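The Arm in the Spare Room

July 20, 2025

The Kisau workshop fills the back half of a former print shop in Plonside. Members pay 50 dollars a month for a key and a shelf. Last November a few of them started building a robot arm to sort the hand tools left out each night.

They called it Gondal. The first version had wooden links and sagged when it reached past the middle of the table. The second uses aluminum tube and secondhand motors, and the parts came to 200 dollars before the gripper.

The gripper took the longest. Flat fingers let round handles roll, so the group cut new ones and tried them on 39 tools from the shelves. Pliers still give trouble. Screwdrivers go better if the fingers close low on the handle. 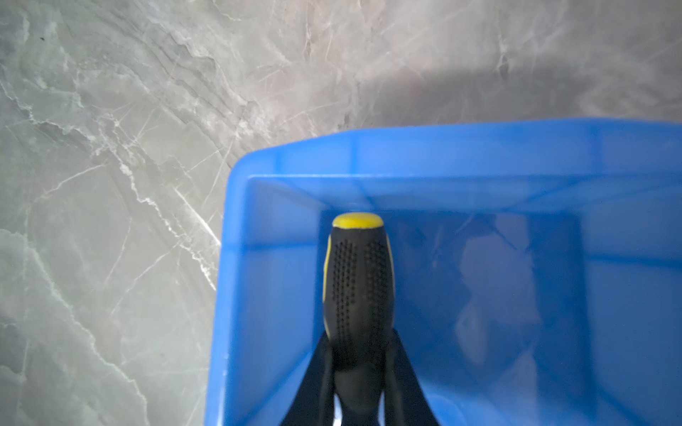 The gripper holds a black and yellow screwdriver at the blue bin.

A small camera at the wrist feeds a laptop, where a program called Paroner picks the grasp point. Shiny tools confuse it under the ceiling lights, and the group is now testing a dimmer lamp. The next job is a longer cable for the wrist motor.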